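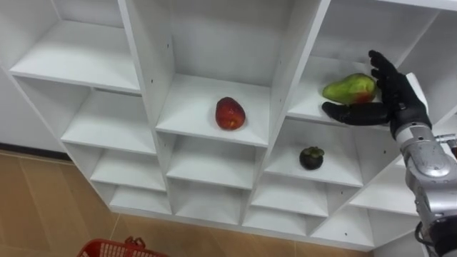

## Fruit shares start again in July 2022

The Iyamu fruit share is back for the summer. Members pay 14 dollars a week and pick up one bag from the Tudier hall, side entrance. Half shares are not offered this year.

Setsuko Nomura is ordering apples and mangoes first, with plums to follow when the price comes down. If you have an allergy or want to skip a week, tell her before the order goes in. Skipped weeks are credited to your next bill.

We have room for 100 members. People who were on the list in January keep their place and do not need to sign up again. New members should fill out the form at the front desk and leave it with Dineo Adams.

Please bring your own bag. Shares not picked up by closing time go to the Vomton kitchen.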